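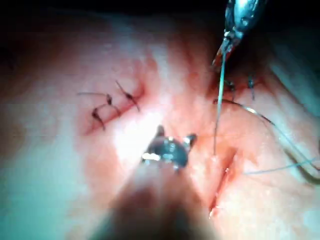

Ekach at the practice tissue. Three stitches in the left cut, two in the second, the third one is still open.

Some of you asked me how the sewing robot is going, so I will write a longer thread about it. I am building it at Gridberg, our shared workshop, in the corner behind the laser cutter. It is a hobby machine and it will only ever sew practice material.

For new followers: Ekach has two arms. Each arm carries one thin instrument with small jaws at the end, and a wrist which bends. I sit at the desk and move two handles, and the arms follow my hands, but smaller. When I move six centimetres, the tip moves one.

The instruments were the hard part to get. Jarrah Faulkner found a box of old ones at a sale of used equipment and I bought the whole box. Most of them had a broken cable inside. From the good parts I could make two which open and close as they should.

Inside such an instrument the jaws are pulled by thin steel cables, like the brakes on a bicycle. If the cable is a little loose, the jaw moves late. You close your fingers, and for a moment nothing comes. With thread this is terrible, as you pull before you hold.

I spent most of August on this problem. First I tried to correct it in software, by moving the motor a little further each time the direction changes. It became better on the left arm and worse on the right. Then Corey Ruddock looked at the right one and asked if the pulley was round. It was not round.

I printed that pulley myself, so I can complain to nobody. The new one is turned from brass on the Donnelly, which is our name for the old lathe near the door. (Donnelly was the man who gave it to the workshop. I never met him.)

The motors are driven by a small board called Prilex, which Corey designed for his camera slider. He let me change the firmware. It now sends the position 2,000 times per second. This is more than my hands need, but the arm is quieter this way and the other people at Gridberg are thankful.

Now about the knots. In the photo one tool holds the thread tight above the work, and the other waits lower down with the jaws open. To make the knot, I must lay the thread around the second tool, then reach through and catch the short end. With fingers I can do this without looking. With Ekach I have to think about every turn.

The short end is always the trouble. If it is too long it lies on the other stitches and I catch the wrong thread. If it is too short, it slips out when I pull. You can see on the left cut that my tails have all different lengths. I am working on it.

Somebody will ask, so: I have tied 141 knots with this machine. I know the number only from the notebook, where I write one line for each knot with the thread, the time and what went wrong. The column "what went wrong" should have been wider.

The most common entry is "pulled too hard". I do not feel the force in the handles, I only see it. When the edges of the cut are pressed together and the surface makes a fold, it is already too much. A surgeon I once heard in a talk said that they learn to read the force with their eyes. For me this will take some time still.

I started to put a force sensor under the plate which holds the tissue. It will not tell me what the jaws feel, but it can give a beep when the total pull goes over a limit. Jarrah thinks the beep will make everybody in the room crazy. Perhaps I will take a small lamp – we have many of them in the drawer.

Another thing I want to repair is the light. It is very strong and cold, and it gives a big white spot left of the middle, exactly where I want to see. I also get deep shadow in the upper corners. Two weaker lamps from the sides would be better, I believe. If you have experience with diffusers on shiny, wet-looking material, please write me.

To the question about automatic sewing: no, not now. Every movement comes from my hands. I would like to let the machine do one small piece alone, for example to bring the needle back to the same place after each stitch. The full knot is far away for me.

The drawings for the arm are not ready to share. Two of the brackets still have holes which I drilled by hand in another place than the drawing says. I will correct the files first and then put them online, together with the list of screws.

Next is the third cut. I will try it with the thinner thread and with shorter tails, and this evening I must first tighten the left cable again.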